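Shoe Shelf FAQ

Questions about getting your entryway shoes in order, answered by people who love a tidy rack!

Do I really need a rack for just a few pairs?
Yes, and you'll be glad of it! Even a short metal rail gets canvas shoes up off the floor, and that leaves room to sweep underneath.

Which way should the shoes face?
We're big fans of heels toward you. You grab both shoes at once by the back – so quick at 7 in the morning – and the toes stay out of the walkway.

Do slides and sandals go on the rack too?
They can, but we like them on the floor in front, in pairs, ready to step into. Foam slides are chunky and eat up a lot of rail. Leave the rack for the lace-ups and slip-ons.

My small shoes tip between the rails. Help!
Turn them at a slight angle so the sole crosses 2 rails. Kids' shoes sit well on a strip of shelf liner.

How do I clean a chrome rack?
A damp cloth, then a dry one. Skip the scouring pads, please – they scratch. Do the feet as well, where the grit collects.

How do I keep white rubber soles white?
An old toothbrush and a drop of dish soap work wonders. Rinse, then let them air-dry out of direct sun.

What if I keep ending up with one shoe of a pair?
Check under the couch first! Then keep the single on the rack until its partner shows up.
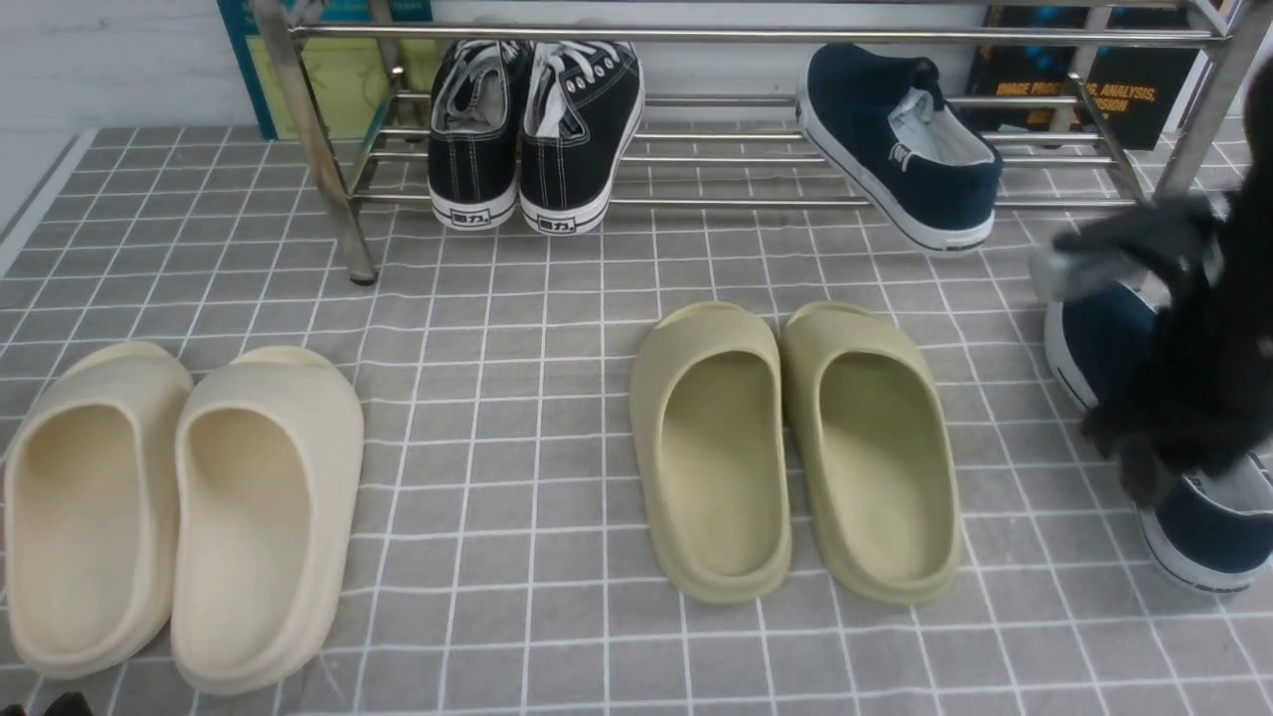
Carla Moussa wrote in to say that she stuffs her canvas pairs with newspaper overnight after rain, and that they hold their shape much better on the rails that way.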